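# The Subscription Bouquet and the Case of the Missing Savings

The flowers on my kitchen counter arrived in a box shaped like a pizza carton, with a card telling me I had "joined the slow flower movement." I had joined a payment plan. It renews every 2 weeks unless I log in and tell it to stop, and the button for that is harder to find than the one for adding chocolates.

Flower subscriptions were a niche habit a few years ago. Then a lot of people got stuck at home, looked at their own walls for too long, and started paying to have something living sent to the door. The companies noticed. Taver, which began with razor blades, now sends tulips. Endorard sells a plan it calls a "stem membership," with a points system I read three times and still can't explain. Both say they have cut out the middleman, and both say this is why their flowers are cheaper and last longer.

I wanted to know which middleman. So I signed up for both, paid full price, and kept buying from the corner shop in Arroyo that I have used since I moved here.

Start with freshness, which gets the biggest type on every website. The claim is that a supermarket bunch has been sitting around for ages while a subscription bunch was in the ground practically this morning. My Endorard box had a printed cutting date, and I was impressed until I asked the help desk what it meant. After a day of back and forth I learned that it marked when the stems were trimmed for packing. When they left the field was "variable by variety." Fine. I would just like the word "cut" to mean cut.

Next, price. The opening offer is always lovely. The second box is less lovely, and by the third there is a delivery charge that had been waived so quietly I never knew it existed. Add that in and my corner-shop lilies cost less per stem than either brand. They also came with leaves on, in water, and I could look at them before I paid.

Lilies are a good test, by the way, and I'd suggest them to anyone doing their own comparison. They open one after another, so a bunch sold mostly in bud has a long run ahead of it. A bunch sold fully open looks terrific in the store and will be dropping petals on your mail before long. Taver sent mine shut tight as pencils. Two of them never opened at all, and the care card blamed my room. (If you have cats, skip lilies altogether. They are dangerous to them, pollen included, and neither company put that anywhere I could find before checkout.)

Which brings me to the little packet of flower food. Subscription brands have started giving it a name and a backstory. Endorard's is a "botanical vitality blend." The usual stuff is sugar to feed the bloom, something acidic to help the stem drink, and something to keep bacteria down. It does help. So does changing the water, trimming the ends again, and pulling off any leaf that would sit below the waterline. I did all that with the corner-shop bunch and its plain unnamed packet, and I got 15 days out of it. The vitality blend did no better.
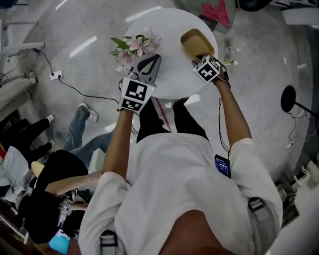

*Pink lilies on a round white table.*

Then there's the green pitch. Skestgate, a newer outfit that was advertising all over my feeds last August, promises to plant a tree with every order and says it has planted 3000 so far. I asked where. I was sent a link to a page about the importance of trees. I asked again and got a discount code. Maybe the trees are out there and doing great — I'd be glad to hear it — but a company that can track a carton to my porch should be able to name a county.

None of this makes the boxes a scam. Flowers came, and most of them were pretty. If you live far from a decent florist, or you want to send something to a parent several states away, a box in the mail solves a real problem. I can see paying extra for that. What I can't see is paying extra while being told I'm paying less.

The shop in Arroyo still has middlemen. There's a wholesaler, a van, and a person behind the counter who wraps the stems in brown paper and will swap out a bruised one if you point at it. I asked there when the lilies had been cut. The answer was "no idea, they came in yesterday," and I bought the bunch.

I canceled Taver on the first try. Endorard has offered me a pause instead, and as of this writing I am still paused.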